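Cell 2, bench notes, Wednesday

In at 9:30. Fenna Van Leeuwen had the key. Power on, both arms homed without complaint. Controller is still on the Ultov build from last time; I am leaving it there until the gripper work is finished, so that only one thing changes at a time.

Aim for the day: block handling with both arms sharing the middle of the slab, scripted moves first, then teleop. Wrist cameras on, fixed camera on.

Checked the rail before anything else. Mounting plate bolts on the left arm had been re-torqued by Yakubu Omoregie, and his paint marks still line up. Right plate the same. Cable sleeves re-clipped at the elbows, with enough slack left for full extension. Previously the left sleeve caught the corner of the frame on the way back to home.

Table frame re-measured off the front rail. Offset between the two arm bases is now in the config file and no longer typed into the script by hand. Ilse asked for this in December and she was right to. 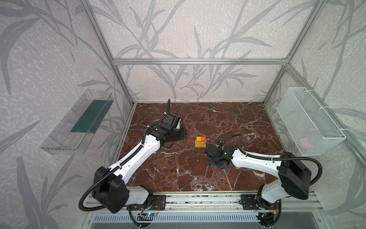 Closing distance between the grippers is the thing to watch. The software keep-out is a plain box round each wrist, and it takes no account of the cable standing up from the top of the gripper. Made the box taller on both sides. It costs a little reach over the back of the slab, which we can live with.

Speed limit left at 4 in the config (units are whatever Baltel meant by that; the manual gives none). Anything higher and the wrist rings when it stops.

Break, tea, argument with Aroha Sutcliffe about the marble. Her case: the veins and the gloss give the wrist camera far too much to look at, and a sheet of matt card would settle it. My case: if it only works on matt card it does not work. We agreed to keep the marble and log the glare as a known problem. She is writing the mask for it.

Grip force next. The peg is the awkward part to hold. It is round, the fingers are flat, and contact is a line on each side. Too little current and it can turn in the grip, too much and the motor warms up.
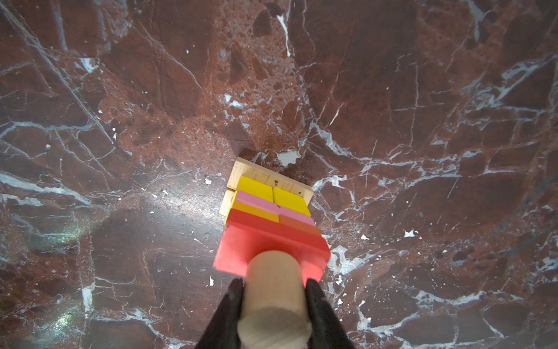

Holding current set to 389 mA for now. Log interval shortened so that any slip shows as a step in finger position and is not averaged away. Katalin Balogh suggests thin rubber on the inside faces. There is an offcut from the Stadlow job in the drawer. I would like the bare-finger numbers first, otherwise there is nothing to compare with.

Wrist camera exposure fixed by hand. Auto exposure hunts whenever bright paint fills a good part of the view, and the colour thresholds go with it. Yellow and yellow-orange sit very close together in hue under these lights. Red and pink are easier to tell apart, on saturation.

Afternoon: left arm approach from directly overhead, right arm held back at its waiting pose until the left reports clear.

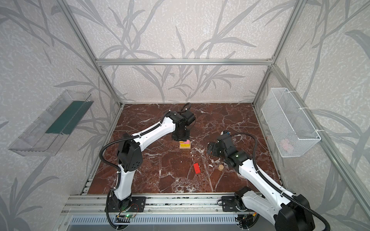 Handover logic is a single flag at present. Left sets it, right reads it. Crude, but I can follow it in the log. If either arm faults with the flag set, the other waits for ever, so a timeout of 2,000 ms goes in. Tried 1,000 on the desk simulation and it tripped on ordinary moves.

Slab wants wiping down before each run. Crumbs show up as small bright blobs in the threshold image. Minimum blob area raised as well, in case we forget.

To do:
Rubber faces, after the bare-finger runs.
Aroha's glare mask into the main branch.
Ask Þorgeirsson whether the spare wrist motor has shipped.
Label the e-stop lead.
Keep-out box: replace with a proper capsule model if there is ever a quiet week.

Arms parked and power off at 17:40. Logs copied to the shared drive under cell2. Config file committed, apart from the current setting, which I want Katalin to look at first.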